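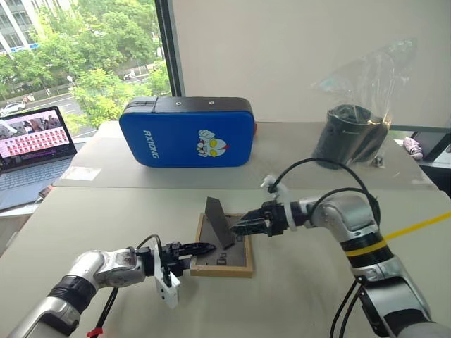

A **picture frame** is a rigid border that surrounds and supports a flat work such as a print, photograph, drawing or painting. It protects the edges of the work, holds it at a fixed plane and provides a means of display on a wall or flat surface. The term covers both the visible moulding and, in ordinary trade use, the complete assembly of moulding, glazing, mat, backing and hardware.

## Terminology

The moulding is the shaped length of material from which the border is cut. Its inner lip is the *sight edge*, and the opening it defines is the *sight size*. Behind the lip is a step called the *rabbet* (also *rebate*), into which the contents are fitted. The rabbet size is larger than the sight size by twice the width of the lip, less any allowance. Frames sold as ready-made are normally labelled by rabbet size, a common source of error when a work is measured to its visible image and not to its sheet.

## Construction

### Border

Most wooden frames are made from four lengths of moulding cut at 45 degrees and joined at the corners. The joint is glued and then reinforced with nails driven from the side, or with V-shaped metal fasteners pressed in from below. Because a mitre exposes end grain, glue alone makes a weak corner, and larger frames may have splines or keys let across the joint. Closed-corner frames are joined before finishing, so that the gesso, paint or gilding runs unbroken over the mitre.

Aluminium frames are cut from hollow extrusions and held by angle plates and set screws in a rear channel. They can be taken apart with a screwdriver, and three sides are usually left assembled while the contents are slid in from the fourth.

### Glazing

Glazing is the transparent sheet in front of the work. Ordinary float glass is inexpensive and resists scratching, but is heavy and breaks into sharp pieces. Acrylic sheet weighs about half as much and is preferred for large works and for shipping. It scratches readily and carries a static charge, which makes it unsuitable for pastel, charcoal and other loose media. Both are available with ultraviolet-filtering and anti-reflective coatings.

Oil paintings on canvas are often framed without glazing.

### Mat and spacer

A mat (or mount) is a sheet of board with a window cut in it, placed between the work and the glazing. It keeps the surface of the work from touching the glass, where condensation can cause photographic emulsions to stick. Where no mat is wanted, a narrow plastic spacer is attached along the edge of the glazing inside the rabbet.

### Backing

The backing closes the rear of the frame. Hardboard, corrugated plastic and foam-centred board are all used. In ready-made frames the backing is held by swivel clips or flexible metal tabs so that the contents can be changed. In custom work it is fixed with points fired into the moulding, and the back is then sealed with paper against dust and insects. Small frames may have a hinged strut on the backing for tabletop use.

## Conservation framing

Boards used for conservation framing are made from cotton rag or purified wood pulp. Untreated wood pulp board contains lignin and becomes acidic with age, leaving a brown line along the bevel of the window and, in time, on the work itself. Works on paper are attached along the top edge only, with hinges of Japanese tissue and wheat starch paste, so that the sheet can expand and contract with changes in humidity. Pressure-sensitive tapes are avoided, as their adhesives stain and are difficult to remove.

Illuminance of 50 lux is widely used as an upper limit for displayed watercolours, textiles and other light-sensitive material. Filtering glazing reduces fading but does not prevent it, as visible light also causes damage.

## Hanging

Frames of moderate weight are hung from braided wire strung between two D-rings, each set about one-third of the way down the side rails. A slack wire places less tension on its fixings than a taut one. Heavy frames are hung directly from two wall fixings, without wire. Felt or rubber bumpers on the lower corners keep the frame from marking the wall and leave a gap for air to circulate behind it.

## See also

- Gilding
- Mitre joint
- Passe-partout
- Stretcher bar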